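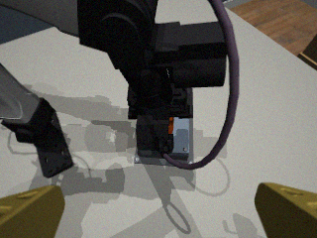

March, late, kitchen table

Grades went in at 3:40 and I've been staring at the wall ever since. Two of my juniors at Corkerley rewrote the Tarnska essay after I'd told them they didn't have to, and one went from a flat no-thesis mess to a 94! I read it standing up with my coat on. I don't give many of those, and I wanted to run down the hall waving it.

The thing I keep chewing on is the late work rule. On paper it's three days and then a zero, and I've stuck to it all year - mostly. But I took Bindel's essay on day five (his mom's been on nights and he's got the little ones) and I didn't mark it down. I'd do it again. I just don't love that the quiet kids who never ask don't get the same deal.

Brought it up at lunch, badly, with my mouth full.

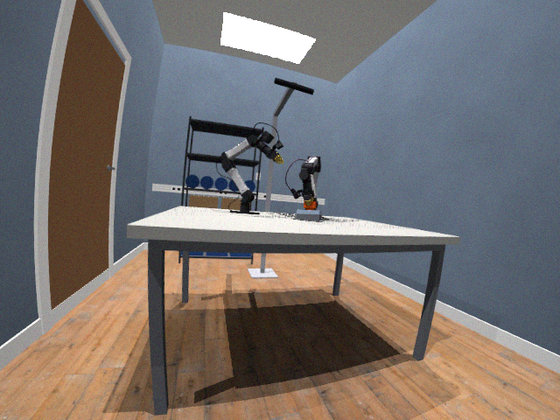

Morena Morelli thought I should quit agonizing and write the exception into the syllabus, so the shy ones can see it's there and all they have to do is check a box. Tươi Trương wasn't so sure, she figures half of third period would check it by October.

Maybe! I'd still like to try it. Need to redo the seating chart before first period, and find my good stapler.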